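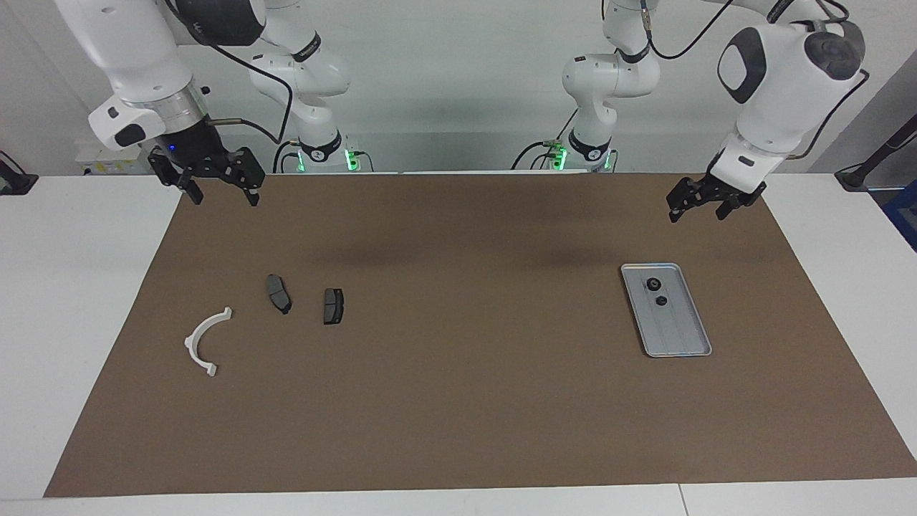

Re: Tracing off old patterns without wrecking them

Last updated 2022-04-12
Filed under: Pattern drafting, Paper and tools

Kojo Mahama wrote:

> Hi everybody, new to the list, hope this is the right place to ask. My aunt
> gave me her Drokus coat pattern and it's the old kind with every size
> printed on one sheet, front and back, lines crossing all over the place.
> I don't want to cut it. I tried tracing it onto printer paper taped
> together and by the time I got to the sleeve everything had shifted and
> the notches didn't meet. What paper are you all using? And do you trace
> on the floor or on a table? My knees are voting for table.
>
> Kojo

Hi Kojo, and welcome! You have come to the right place, we can go on about paper for weeks (check the archive from last April if you doubt me, poor Korkor had to ask us to change the subject line).

First off, good for you for not cutting it. I cut my first Drokus, the wrap skirt, right along the size I was that summer, and of course I have never been that size again. I still have the pieces in a folder. They are very pretty and they fit a person I don't know anymore.

For paper, I'm a brown paper person. Big roll, plain, the kind they sell for packing. It's stiff enough that the pieces stay flat when you lay them on the fabric, it takes pencil well, and it doesn't tear at the notches the fifth time you use it. I bought my last roll at the Virberg on the county road for $15 and I'm still working through it two coats later. On a white table it's also really easy to see where your paper stops, so I don't run the pencil off onto the tabletop, and I have done that more than once.

The trouble with brown paper is that you can't see through it, so you need a tracing wheel. Pattern sheet on top, brown paper underneath, something with a bit of give under that (I use an old wool blanket folded once), and then you roll along your line and it leaves little dots. Go over the dots in pencil before you move on to the next piece. Don't do what I did and roll the whole coat first and then try to work out by lamplight which dots were the collar!

If you'd sooner see through it, Korkor Amissah swears by the thin stuff doctors put on exam tables. She's right that it's faster. I find it crinkles and I end up holding my breath the whole time, but she makes about three times as many clothes as I do, so take that however you like.

As for the shifting – I'd bet money it's the tape. Printer paper taped at the corners will creep every time you lean on it. Tape the whole length of every seam, or skip the printer paper altogether. And weight your pattern sheet down. I have four flat stones from the lake and they're better than any pattern weights I ever paid for. Start at the grainline, trace that before anything else, then the notches, then the outline. If the sheet does slip halfway through, you can line it back up on the grainline and keep going without starting over.

Table, definitely table. I did the floor for years and there is no prize for it. A folding table on bed risers is what I've got now and my back is a different animal. If yours is short for the coat back, trace it in two goes with a line ruled across both halves so you can match them up.

One thing on the Drokus coats in particular: the sleeve has two notches at the back and one at the front, and on the multi-size sheet they're printed so close to the pocket markings that it's very easy to pick up the wrong ones. That may be your other problem. Put a colored pencil line over your size before you trace. Lightly, on your aunt's sheet, and ask her first!

Oh, and write on every piece. Name, size, cut how many, which side is up, what you changed. I have a piece here that just says "KONG" in my own handwriting. I think it was the gorilla costume for the school play. It could also be a very large hood. It's been in the drawer so long I don't dare throw it out.

If you're anywhere near Brurnenstead, a few of us trace together at the library on and off and you'd be very welcome. Bring the coat. We have good light and a long table, and somebody usually brings those lemon cookies.

Let us know what fabric you're thinking of – if it's a heavy wool I have opinions about the facings, but I'll hold off until you ask.

Happy tracing,
Marge

4 replies in this thread
Tags: tracing, coats, brown paper, beginners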